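I have been trying to buy a kettle since February. The old one, a Senwood, lasted 12 years and asked for nothing except the odd dose of vinegar. Then the lid hinge went, and I found myself in a shop reading the back of a box.

Kettles have settings now. The Akton I looked at will heat water to 91 degrees, for people who know what they want at 91 degrees. I want tea. I have only ever known two temperatures for tea, and the other one is the mug I find on the windowsill at bedtime.

I came home without a kettle and went back to boiling water in a saucepan, as students and castaways do.
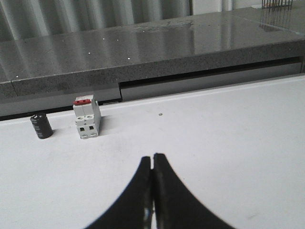

The saucepan has its good points. It is quiet, it doesn't glow blue, and it has never played me a little tune. It also pours like a bucket, and I have scalded the same thumb twice.

So I read reviews. This was a mistake. One man gave the Skodo four stars and took the last one off because the box was dented. Someone else had bought it for her sister and would let us all know. That was 42 pages ago and we are still waiting to hear about the sister.

In the end I bought the cheapest one in the supermarket, between the bin bags and the birthday candles. It has a switch. You push the switch down and it makes a noise like a coach pulling away, and then there's tea.

The lid's a bit stiff, mind.

Recent posts
The wrong sort of lightbulb
A short history of my umbrellas
Why I gave up on the big shop

Get new posts by email. Unsubscribe whenever you like.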